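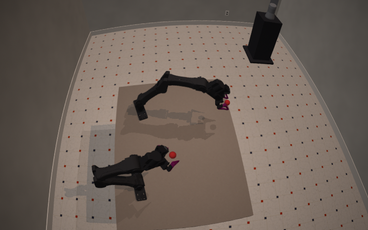
그림 3. Tusolum 수집 환경. 검은색 팔 두 대가 작업면 하나를 함께 쓰며, 빨간 공은 각 팔의 목표 위치를 나타낸다.

4. 시연 데이터 수집

4.1 환경 구성

Tusolum은 양팔 도달 과제의 시연을 모은 데이터셋으로, 모든 시연은 시뮬레이터 Flela 안에서 수집하였다. 환경은 방 하나와 작업면 하나, 작업면에 고정된 팔 두 대로 이루어진다. 두 팔의 링크 길이와 관절 범위는 같고, 그리퍼의 형상도 같다. 받침의 위치는 모든 에피소드에서 고정하였으며 팔의 시작 자세와 목표의 위치만 바꾸었다.

목표는 팔마다 하나씩 주어진다. 본 절에서 목표라고 할 때는 공의 중심 좌표를 가리킨다. 공은 충돌 형상이 없는 표식이므로 손가락이 닿아도 밀리지 않으며, 에피소드가 진행되는 동안 정해진 자리에 떠 있다. 과제는 두 그리퍼의 손가락 사이 중심점을 각각의 목표에 동시에 맞추는 것이다. 한쪽 팔이 먼저 도착한 경우에는 다른 팔이 도착할 때까지 자세를 유지해야 한다.

목표 좌표는 각 팔의 도달 가능 영역에서 균등하게 뽑았다. 다만 두 목표가 지나치게 가까우면 손목부끼리 부딪히므로, 역기구학 해를 먼저 구하고 충돌이 검출되는 조합은 버린 뒤 다시 뽑았다. 접힌 자세에서만 닿을 수 있는 목표는 남겨 두었다. 예비 실험에서 이런 목표를 제외하고 학습한 정책은 받침 근처에서 팔꿈치를 바깥으로 돌리는 동작을 거의 내지 못하였다.

방의 벽과 바닥은 과제와 직접 관련이 없으나 렌더링에는 포함하였다. 바닥의 점무늬는 카메라 자세를 점검할 때 기준점으로 쓰인다. 조명의 방향과 세기는 에피소드마다 새로 정하지 않고 수집 구간 단위로 고정하였다. 한 구간 안에서 그림자의 방향이 같아야 조작자가 공의 높이를 일관되게 읽을 수 있기 때문이다.

4.2 조작 절차

시연은 사람이 원격 조작으로 만들었다. 조작자는 양손에 하나씩 입력 장치를 쥐고 두 팔을 함께 움직인다. 화면에는 방 전체를 보는 시점과 작업면을 내려다보는 시점을 나란히 띄웠고, 조작자가 원할 때 그리퍼 시점으로 바꿀 수 있게 하였다. 입력 장치의 움직임은 그리퍼의 목표 속도로 변환되며, 관절 명령은 Flela의 제어기가 계산한다. 조작자가 관절을 직접 선택하는 방식도 시험하였으나 양팔 과제에서는 조작 시간이 길어져 채택하지 않았다.

에피소드는 다음 순서로 진행된다. 먼저 두 팔이 시작 자세로 놓이고 두 목표가 나타난다. 조작자가 시작 버튼을 누르면 기록이 시작되며, 두 목표에 모두 도달했다고 판단하면 종료 버튼을 누른다. 종료 버튼을 누른 시점의 위치 오차는 조작자에게 보여 주지 않았다. 오차를 수치로 보여 준 예비 수집에서는 마지막 구간에 미세한 왕복 동작이 많이 들어갔고, 이것이 정책에 그대로 학습되었다.

두 팔을 움직이는 순서는 지정하지 않았다. 그 결과 조작자마다 습관이 뚜렷하게 갈렸다. 두 팔을 처음부터 끝까지 함께 움직인 조작자가 있는가 하면, 한쪽을 거의 맞춘 뒤에 다른 쪽을 옮긴 조작자도 있었다. 두 방식 모두 유효한 시연으로 보고 구분 표시만 붙였다.

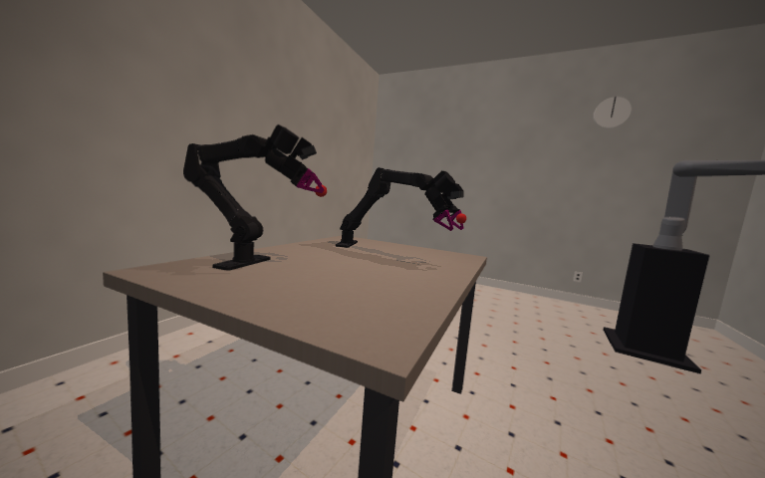 Shayne Harawira는 두 목표의 높이가 비슷할 때 조작이 오히려 어려워진다고 지적하였다. 양손을 같은 높이에 두면 한 손을 미세하게 고치는 동안 다른 손이 따라 움직이기 쉽다는 것이다. 이 지적에 따라 기록을 다시 확인한 결과, 두 목표의 높이 차가 작은 에피소드에서 먼저 도착한 팔의 흔들림이 더 크게 나타났다. 이후의 수집에서는 한쪽 입력을 잠시 고정하는 발판 스위치를 추가하였다. 발판을 밟은 구간은 별도 채널에 기록되며, 학습에는 해당 팔의 속도 명령을 영으로 두고 사용하였다.

발판 스위치를 도입하기 전에 모은 시연도 폐기하지 않았다. 흔들림이 있더라도 그리퍼가 목표 부근에 머물러 있으면 복귀 동작의 사례로 쓸 수 있다. 다만 도입 전후의 시연을 같은 비율로 섞으면 정지 구간의 행동이 두 갈래로 나뉘므로, 학습 단계에서 도입 여부를 조건 변수로 넣었다.

4.3 관측과 기록 형식

각 시간 단계의 관측은 관절각, 관절 속도, 그리퍼 개폐량, 카메라 영상으로 구성된다. 행동은 두 그리퍼의 목표 속도와 개폐 명령이다. 목표 좌표는 기록에는 남기지만 정책의 입력으로는 주지 않는다. 정책은 영상에서 공의 위치를 스스로 추정해야 한다.

카메라는 일부러 성질이 다른 것을 섞었다. 방 시점은 두 팔의 전체 자세를 담지만 목표와 손가락의 간격을 읽기에는 해상도가 부족하다. 작업면 시점은 두 팔의 상대 위치를 읽기에 좋으나, 높이 정보가 그림자와 원근에만 남는다. 광각 시점은 바깥쪽으로 뻗은 팔꿈치까지 담는 대신 가장자리의 직선이 휘어 보인다. 광각 영상의 왜곡은 보정하지 않고 그대로 저장하였다. 보정 과정에서 가장자리 화소가 늘어나 공의 윤곽이 흐려지는 문제가 있었기 때문이며, 필요한 사용자는 함께 배포되는 내부 파라미터로 보정할 수 있다.

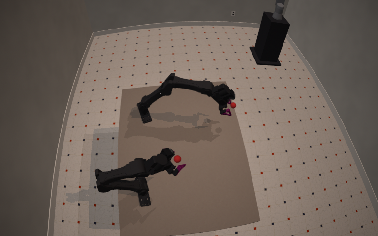 목표를 선명한 단색 공으로 표시하면 정책이 색만 따라가게 되는 것 아니냐는 질문이 내부 검토에서 나왔다. 타당한 우려이므로 두 가지를 확인하였다. 첫째, 두 공은 색이 같아 색만으로는 어느 팔의 목표인지 구별할 수 없다. 정책은 각 목표와 팔의 대응을 위치 관계에서 찾아야 한다. 둘째, 공의 색을 바꾼 평가 장면을 따로 만들어 같은 정책을 실행하였다. 성공률은 낮아졌으나 팔이 서로의 목표로 향하는 오류는 늘지 않았다. 색에 대한 의존은 남아 있고, 대응 관계는 다른 단서로 학습된 것으로 해석한다. 자세한 결과는 6절에서 다룬다.

그림자에 대한 의존도 같은 방식으로 점검하였다. 그림자를 끈 영상으로 평가하면 작업면 시점만 쓰는 정책의 높이 오차가 크게 늘었고, 그리퍼 시점을 함께 쓰는 정책에서는 증가 폭이 작았다. 이 때문에 기본 구성에는 그리퍼 시점을 포함하였다.

그리퍼 시점은 손가락 두 개와 그 앞쪽의 공간을 담는다. 접근의 마지막 구간에서 가장 많은 정보를 주지만, 시작 자세에서는 목표가 시야 밖에 있는 경우가 많다. 또한 본체가 영상의 아래쪽을 차지하므로 유효한 화소가 줄어든다. 본체 영역을 가린 영상과 가리지 않은 영상을 비교하였을 때 학습 결과의 차이는 작았고, 배포본에는 가리지 않은 영상을 넣었다. 공이 손가락 끝 너머에 보이는 구간은 조작자가 속도를 줄이는 구간과 대체로 겹친다. 본 논문에서는 이 구간을 접근 말기라고 부르고, 손실 함수에서 더 큰 가중치를 주었다.

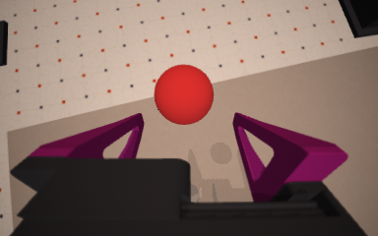
4.4 선별과 분할

수집한 시연은 모두 897개이다. 이 가운데 선별 기준을 통과한 699개를 Tusolum의 본 데이터로 삼았다. 선별은 자동 검사와 육안 검사의 두 단계로 진행하였다. 자동 검사에서는 기록 누락, 팔 사이의 충돌, 종료 시점의 위치 오차를 확인하였고, 길이가 75단계에 못 미치는 시연을 제외하였다. 짧은 시연은 대부분 종료 버튼을 잘못 누른 것이었다.

육안 검사에서는 재생 영상을 보고 중간에 조작을 멈춘 시연과 양손의 입력이 뒤바뀐 시연을 골라냈다. 뒤바뀐 시연은 행동 기록의 좌우를 교환하면 복구할 수 있을 것으로 보았으나, 조작자가 도중에 알아차리고 고쳐 쥔 경우가 섞여 있어 모두 제외하였다. 조작자는 자신이 만든 시연의 검사에 참여하지 않았다.

본 데이터에서 90개를 검증용으로 떼어 두고 나머지를 학습에 사용하였다. 분할은 목표 좌표를 기준으로 하였다. 무작위로 나누면 거의 같은 목표 조합이 양쪽에 들어가 검증 오차가 실제보다 낮게 나온다. 검증용 목표는 작업 공간의 일부 구역에 몰리지 않도록 격자별로 골랐고, 접힌 자세가 필요한 목표도 포함되었는지 따로 확인하였다.

제외한 시연은 실패 사유를 붙여 별도의 묶음으로 보관하였다. 5절에서 비교하는 정책 Skirus는 본 데이터만으로 학습한 것이며, 실패 묶음은 종료 판정기를 학습할 때에만 사용하였다.

4.5 수집 과정의 한계

목표가 움직이지 않고 접촉도 일어나지 않으므로, Tusolum의 시연에는 물체의 무게나 미끄러짐에 대응하는 동작이 들어 있지 않다. 그리퍼 개폐 명령도 형식에는 포함되어 있으나 도달 과제에서는 변화가 적다. 파지 과제로 확장하려면 이 채널의 시연을 새로 모아야 한다.

조작자의 수가 적은 점도 결과에 영향을 준다. 두 팔을 움직이는 순서의 습관이 조작자와 강하게 묶여 있어, 순서의 효과와 숙련도의 효과를 분리하기 어렵다. 배포본의 각 시연에는 조작자 번호를 붙여 두었으므로 특정 조작자의 시연만 골라 학습하는 실험은 가능하다.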